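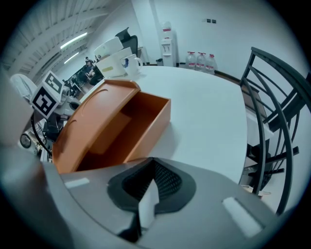
Orange box with the lid tipped up, near the edge of a white table.

Can a machine do it yet? Lids, mugs and water jugs

Updated 20th June

Readers of these tips keep asking which chores they can hand over to a machine. The short answer is the ones that happen flat on the floor. Vacuuming is fine, mowing is fine. Anything with a lid, a handle or a cable is still slow going. Notes by chore follow, with what to do in the meantime.

Opening and closing boxes

A lid asks for two jobs at once: hold the box still and lift. A person does it with one hand and the heel of the other. A single gripper tends to push the whole box along the table. Shahab Jalali ran a small arm on the packing bench at Birden for 5 months and had it closing hinged lids well by the end. Opening them took longer to get right, and glossy plastic gave him the most trouble.

If you want to try it in your own shop, put a square of rubber shelf liner under the box. Choose boxes with a groove or lip on the lid. Keep the box at least a hand's width in from the edge. The same advice works for people with sore hands - the liner alone makes a stiff lid much easier.

Clearing mugs

Empty mugs, yes, if they stand apart and the handle faces out. Half-full mugs, no. The Skilora arm we tried at Panagiotou was set to carry them level and still slopped coffee on 7 trips. Tip the dregs out first and set the mugs in a row along one side.

Changing the water jug

Not yet, and not soon on a budget. A full five-gallon jug weighs over 40 pounds and the weight shifts as it tips. Do it by hand:

Wipe the neck before you take the cap off.
Bend your knees and keep the jug against your body.
Store spares on the floor near the dispenser, never on a shelf.
Leave a clear path. Push chairs in first.

Wiping down tables

This one is close. A machine will wipe an empty table evenly and won't get bored. It will also wipe around a crumb and leave it there. Clear everything off first, then check the corners yourself. White tops show streaks, so use a barely damp cloth and follow with a dry one.

Cables

Keep them out of the way of any machine that moves, on the floor or on the bench. Hook-and-loop ties every foot or so are enough. Gaëtan Charpentier at Grirkska lost a morning to one loose cord and now ties down everything, lamp cords included.

What it costs

A basic bench arm can be had for under $1,000 secondhand. Allow another $100 for clamps, liner and spare finger pads. The pads wear faster than you would think, so buy two sets. We'll add laundry in August - folding is a long section and the towels are not going well.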